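The plastic-free bathroom, nine months on

Back in July I decided, like half the people I know, that we were done with pump bottles. I'd been reading a blog by somebody in Clirnthorpe who had reduced her household rubbish to one jar a year, and although I didn't believe in the jar then and don't believe in it now, the bit about bar soap seemed harmless enough. Soap is soap. My grandmother used it for everything including the dog.

So I've been keeping track since then, and today, 27th April, I finally sat down with the receipts. I was promised savings. I have some doubts.

First, the soap itself. A plain supermarket bar is cheap and I have no quarrel with it. But the minute you go looking for "sustainable" soap you are in a different shop altogether. The Suvico bars I started with were lovely to smell and went to mush by the second week. The next lot, from a market stall, had oats in them, and the oats went down the drain and stayed there. I now buy the boring ones again, pale and oval, and they last.

Then there is the matter of what you put the soap on. I would have told you a saucer was fine, and it is, if you enjoy scraping jelly off a saucer. The internet has opinions. Bamboo goes grey. Slate is handsome and does nothing. There's a thing from Clendero that holds the bar up by a magnet, which means pushing a metal disc into your soap, and the reviews (all 926 of them) are suspiciously cheerful. I read more of them than I'd like to admit.
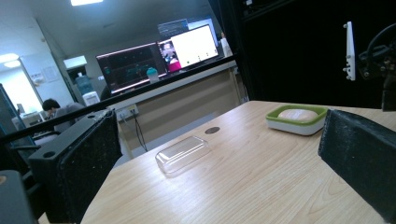
What I will say for a dish with a raised tray is that the bar doesn't sit flat in its own puddle. Is that worth paying extra for a fancy colour? No. Lime green does nothing for drainage. But it's easy to spot when you're half asleep, and it's easy to rinse, and I've stopped pretending I need something carved from a fallen branch.

The other half of the project was reusing every bit of plastic that came into the house, and here my patience ran out sooner. Lids are the worst of it. The container splits or goes to a neighbour with leftovers in it, and you're left with a clear rectangular lid that fits nothing you own. The advice is to keep them as trays. Put one under the soap dish! Put one under a plant! I have tried this. The rim is so shallow that it holds a spoonful of water, and then you pick it up and the spoonful goes down your sleeve. I had 34 of the things in a drawer before I gave in and put most of them in the recycling, where our council may or may not do anything with them.

Anyway, the figures. By my receipts I've spent more than $700 over the nine months on this supposedly thrifty bathroom, once you count the razor, the shampoo bars nobody here liked and the Figueroa refill jars that arrived in enough paper to wrap a fridge. I'm not going to pretend the soap is to blame for much of that. The soap is the only part I'd do again.

We're keeping the bars. The kids have gone back to a pump bottle in their own bathroom and I've let that go – they were washing their hands with it, and they weren't with the other. Next I want to look at laundry powder, where the claims on the box are even sillier, but I'll finish the box we've got first.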